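Dhanial Court Residents' Association
Minutes of the general meeting, 9 October 2025

Noreen Zaidi in the chair. The meeting opened late while people moved their chairs away from the radiator.

1. Minutes of the May meeting
Approved, with one correction. The word "hostile" in the paragraph on parking was changed to "lively."

2. Hallway lights
The new fixtures from Trikano are in on every floor. The third floor says they are too bright. The first floor says they are too dim. They are the same fixtures. The chair will write to Trikano and ask if they can be adjusted, and will not say which way.

3. Kitchen trash
Residents using the shared kitchen are again asked to put a bag in the bin before putting anything else in the bin. The bag should fold over the rim and hang down the outside. A long talk followed on whether coffee grounds count as liquid. Left open.
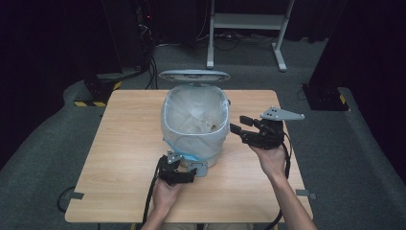

4. Roof repair
Two quotes received. Drallex wants $940 to patch the flashing over the stairwell. Brikix wants $700 but would like us to supply the ladder. We do not own a ladder. It was asked what a ladder costs, and then who would store it, and then whether the bike room could be cleared out, at which point the chair called for a vote. Drallex approved, with two against.

5. Bike room
See above. Anything without a name tag by the next meeting goes to the curb. This was also agreed last year.

6. Money
The balance after the hallway lights is enough for the roof. The bake sale brought in $147, less the cost of ingredients, which several bakers have now remembered to claim.

7. Other business
A request for quieter piano practice was read aloud. The pianist, who was present, asked for requests of a different kind.

Next meeting: to be posted by the mailboxes. Please leave the notice up.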